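Speaker notes: Moving 63 town computers off paper forms (county IT meetup)

Slot is 2 p.m., second room on the left past registration. Bring own adapter.

Opening

Good afternoon. I run the small IT office for the town of Amberg. Two full-time staff, counting me. Last year the council gave us money to replace the tablets our building inspectors and parks crews carry, and to get rid of the paper inspection forms that went with them. This talk is about how that went, what it cost us in time, and which parts I would do differently.

I am not selling anything. The software we picked is called Nevar. It was the better of the bids we got. Another town could choose something else and most of what I say would still apply.

(Ask who still has paper in the field. Wait for hands.)

Slide 2: Where we started

We had three kinds of devices in the field. Some were laptops bolted into trucks. Some were consumer tablets bought with whatever was left in a department budget in June. The rest were clipboards.

An inspector would fill in a form on site, drive back, and hand it to the front desk. The front desk typed it into the permit system. If the handwriting was bad, the form went back. On a busy week in spring there was a tray of forms waiting to be typed, and a contractor calling to ask why the inspection he passed on the first of the week was not showing.

The permit system itself was fine. It had been sitting there with a mobile interface we had paid for and never turned on.

Slide 3: What the council approved

Money for 63 devices, cases, truck mounts and a data plan. Money for the forms software for two years. No money for training, and that was my mistake. I left it off the request because I assumed the vendor would include it. The vendor included a video.

If you are writing a request now, put training on its own line. Give it a number. Ours came out of the repair budget in the end, and the repair budget noticed.

Slide 4: Picking the software

We asked for bids and narrowed it down to two products, Nevar and Drandero. We ran both for six weeks with building inspection.

Drandero looked better on a big screen. The maps were cleaner and the reports were close to what the department head wanted. It needed a connection to open a form, though. Half of our basements and all of the pump house have no signal, and inspectors were walking back up to the truck to save their work.

Nevar kept the form on the device and sent it later. It is plainer and the reports needed work. We took it anyway.

Test in your worst building. I would put that ahead of any feature list. Take the device down there yourself with the form half filled in, and see what is left when you come back up.

(If short on time, skip to slide 6.)

Slide 5: Rebuilding the forms

We had 9 paper forms. I expected to copy each one to the screen and be done in a month.

The paper forms had grown over the years. One had a box for a fax number. Another asked for the parcel number in two places, and inspectors had learned to fill in the first and leave the second blank. The front desk knew which boxes mattered and which did not. None of this was written down anywhere.

We ended up holding a meeting for each form with one inspector and one person from the front desk in the same room. Those meetings took longer than building the forms did. We dropped a lot of boxes. The legal office wanted some of them back, and we put those back.

We got down to 6 forms. The parks form was the hardest, because it covered playgrounds, benches, drains and trails on one sheet and each crew used a different part of it. It is now a single form that opens with a list of asset types, and you only see the questions for the type you picked.

Slide 6: Rolling it out

We went one department at a time. Building inspection first, since they had done the trial. Then code enforcement, then parks, then streets.

Each group got a morning session. Devices were already set up with their accounts, charged, and in the cases. We had people fill in a real form for a real site during the session and send it, and then we pulled it up in the permit system so they could see it land. That step did more good than the slides I had made.

We kept paper in the trucks for the first month. After that we collected it. A few pads turned up later behind seats.

Streets went last and went worst. We started them in January, in the middle of plowing, and they had no time for us. We stopped, went away, and came back in April. Look at each department's busy season before you set a date.

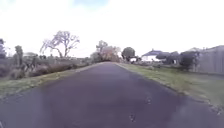 Slide 7: Managing the devices

All of the tablets are enrolled in device management. We push updates at night, when they are supposed to be on the charger in the garage. They are not always on the charger. An update that fails three nights in a row now sends a note to the supervisor, and that has fixed most of it.

We lock the home screen to the forms, the map, email, the camera and the weather. People asked for weather and it costs us nothing. We block the app store.

Location is on during work hours so the form can fill in the address. The crews asked whether it would be used to check on them. We wrote a one-page policy that says what is recorded, who can see it and how long we keep it, and we went over it with the union before the first device went out. I recommend doing it in that order.

Slide 8: What broke

Screen protectors. The first batch bubbled in the heat and touch stopped working along one side. The supplier replaced them.

Truck mounts. The mount we chose fit the newer trucks. On the older ones it blocked the heater vent. We bought a different arm for those.

Photos. Inspectors take a lot more of them now that it is easy, and at full size they filled the server share well before we had planned for. Nevar can shrink photos before it sends them. Turn that setting on at the start. We turned it on after the storage warning.

Passwords. We began with the normal town password rules, which meant typing a long password on glass with cold hands. We moved to a PIN on the device, with a second check only when someone signs in on a new one.

Slide 9: Where it stands

Inspections show in the permit system the same day in nearly all cases. The tray at the front desk is gone and that desk now has a printer on it. The person who used to type forms spends that time on the phone with applicants, and the department would like it to stay that way.

We have not saved money yet. The data plan is a new cost every month, and paper was cheap. I told the council this in the last update, and I would rather you heard it from me than found it in the minutes.

Next is connecting the parks form to the work order system, so a broken bench creates a ticket without anyone retyping it. The town of Gilbert has already built something similar and has offered to share its field list.

Questions

Likely ones: cost per device (on the handout), whether we looked at letting staff use their own phones (yes, legal said no), and how long records are kept (same schedule as the paper).

Handout has the blank form list, the location policy and the training outline. Copies are by the door. The room has to be clear by 3 p.m.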